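Friday at Ondosdale, quick notes before I lose them. Typed on the train so forgive.

Ternico opened the doors for one afternoon in September. They do stock handling for small toy and homeware sellers. Used to be all carts and clipboards. Now more than half the shelf work is meant to go to robots, and the people who did it teach them instead. Hand-held grippers, cupboards, doors, a lot of repeating.

Got there at 2, coffee, badge, straight in to the training bays. Black cloth on the walls, foam letters stuck on it. Smaller than I expected. 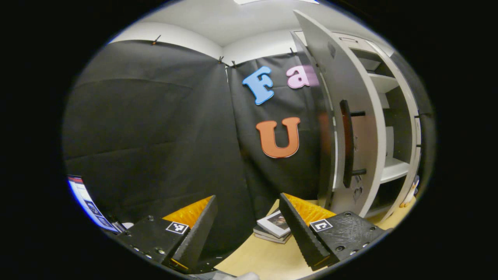
Training bay at Ternico, cabinet door open, gripper in hand.

Chie Katayama runs the bays. Nine years picking orders before this. Her knees are better, she says, her wrists are not. Squeezing a gripper all day is its own kind of tired, so they swap every 50 minutes now. Took them a summer of complaining to get that.

The target is 700 good recordings a week for the whole team. "Good" gets decided upstairs by Hosine, the checking software, and it rejects things without saying why. Biggest gripe I heard all day. One guy had a morning's worth thrown out and still doesnt know what he did.

Pay: same grade as picking. Management calls it a sideways move. Chie calls it a new job at the old rate. Both said it to me in the same hallway, ten minutes apart.
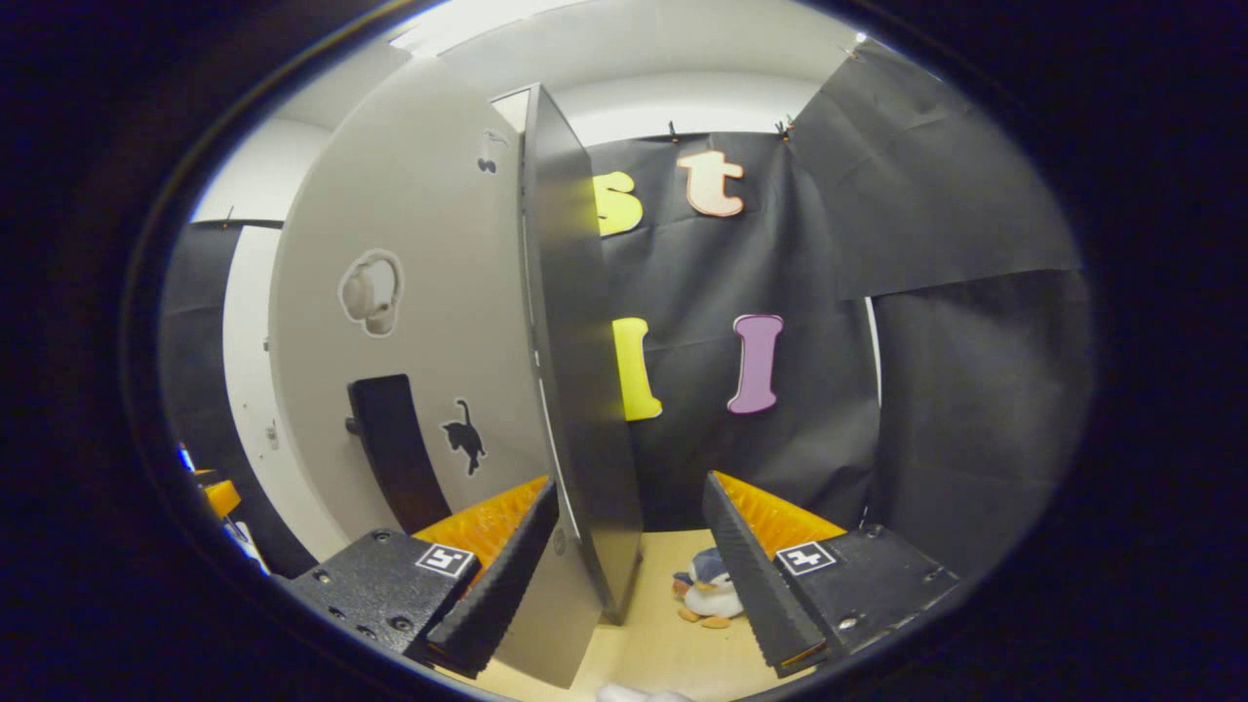
Mieke Schouten

Doors are the hard part, I was told. Big cabinet door, swings wide, and you have to keep the gripper where its markers stay in view. I had a go. Terrible. Banged the handle, got laughed at, fair enough.

Then over to the live side, where a Higuchi cart takes bins from the shelves to packing. Slow but steady. 2,694 bins the week before, per the screen by the door. Two people per shift watch it, used to be six walking. The other four are in the bays or on returns, no layoffs so far. I asked about next year and got a shrug.

Missed the Q&A, had to run for the 5:10. Will email Chie about the wrist thing and add her anwser when I have it.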